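Olach Street Supper Club
Minutes of the March Members' Meeting

The meeting opened at 7:05 p.m. in the back dining room at Nambiar Hall, a little behind time on account of the rain and the parking, and with a very good turnout all the same. Ludmila Danko was in the chair and Kidus Wako took these minutes. Ludmila welcomed everyone, gave a special hello to the two households joining us for the first time from Nunamia Court, and asked that people speak up for the sake of those sitting near the kitchen door, where the refrigerator hums.

Minutes of the last meeting

These were read and accepted with one correction. The lentil soup at the winter supper was made by the Flakton Road table and not by the Hill table, and the Flakton Road table would like that known. The secretary is sorry for the mix-up and agrees that it was a wonderful soup.

Money

Kidus gave the report. We have $725 in the club account after paying the hall for the winter quarter. The big expense coming up is the spring supper, and after that we have very little to pay for until the fall. A member asked whether we should start charging at the door. There was a long and friendly talk about this, going back to the very first suppers, when people simply put what they could in the blue jar, and the feeling in the room was strongly for keeping the jar. Ludmila said she would be happy to see the jar placed nearer the coats, where people can find it, and this was agreed without a vote.

Spring supper: numbers and seating

We have 56 people signed up so far, which fills the long room nicely but leaves us tight by the windows. After some back and forth it was agreed to set the tables in a horseshoe, as we did two years ago, with the serving table across the open end. Several members remembered that the horseshoe makes it easier to hear the toasts, and one remembered that it makes it harder to get to the bathroom without walking past everybody. We will leave a gap at the corner for that purpose.

Children will sit with their families this year. The separate children's table was a kind idea, and we thank the parents who looked after it last time, but the general view was that the little ones ended up under it.

Spring supper: table coverings and flowers

This item took up more of the evening than planned, and the secretary will try to do it justice. The old white cloths have been washed so many times that they no longer lie flat, and there was some feeling that spring calls for a bit of color anyway. Those in favor of plain green made their case first, and made it well. Others spoke up for a flowered pattern, pointing out that with flowers on the covering we could spend less on flowers in vases - and that anything shiny enough to wipe down would save a great deal of laundry.

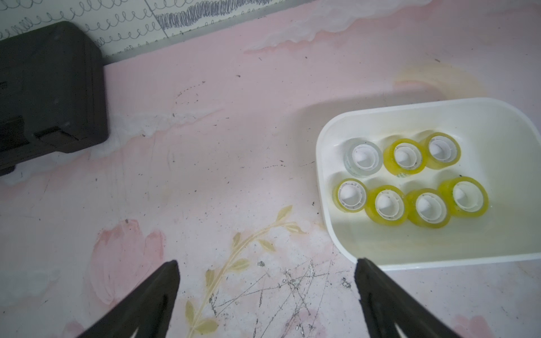

Pale pink covering with tulip and leaf print, discussed under table coverings.

Opinion on the pink was warm but not quite unanimous. One member felt it was a little faint for a large room in the evening, and another answered that the food would supply the color. On a show of hands the pink floral was chosen for the main tables, with plain green for the serving table as a courtesy to those who had spoken for it. Ludmila will find out what it costs to cover the whole horseshoe and will not go ahead if the price makes her gulp.

As for fresh flowers, members with gardens are asked to bring whatever is out. Jam jars are fine. Please do not buy anything specially.

Spring supper: the menu

The Hill table will bring salads and the Flakton Road table has kindly agreed to make soup again. Main dishes will be shared among everyone else, and the sign-up sheet is on the board by the hall entrance. Please write down what you are bringing as well as your name. Last spring we had names only, and then a great many potatoes.

A card should go in front of each dish listing what is in it, nuts and dairy especially. Kidus has offered to bring blank cards and a pen that works.

There was a kind word for the Nunamia Court newcomers, who have offered 3 large trays of baked apples for dessert. The offer was accepted with real pleasure. Coffee and tea will be made in the hall kitchen, and anyone who owns a big thermos is asked to bring it along with their name taped to the bottom.

Kitchen matters

The second oven is heating unevenly again. The hall has been told and will send somebody to look. Until then, please use the left oven for baking and keep the right one for holding dishes warm.

A large number of lids have come adrift from their pots. If you took home a lid after the winter supper, or have one in your cupboard that does not seem to belong to anything, please bring it to the next meeting. There will be no questions.

Recipe booklet

Ludmila reported that the booklet is coming along, though more slowly than she had hoped. She has plenty of cakes and is short of vegetables. Recipes can be handwritten, so long as the amounts are clear, and she would be grateful for a line or two on where the dish came from if there is a story to go with it. A member asked whether it was all right to send in a recipe that came off the back of a package. After some laughter it was felt that a family that has made it for thirty years has a fair claim to it, but that the booklet should say where it started.

Any other business

Rides to the supper can be arranged for anyone who does not care to drive after dark. Please speak to Kidus.

A brown scarf and one glove are on the hook by the side door.

The hall asks that we be out by 10 p.m. on the night, with the chairs stacked and the floor swept. Helpers for clearing up can put their names on the same sheet as the dishes.

To do before the next meeting

Ludmila: price of the pink covering and the green; chase vegetable recipes.
Kidus: dish cards; move the blue jar; list of rides; ask the hall about the oven.
Everyone: sign-up sheet; lids.

The meeting closed at 8:50 p.m., and tea was served with what was left of the poppy seed cake. The next meeting will be in April, in the same room and at the same time.

Minutes taken by Kidus Wako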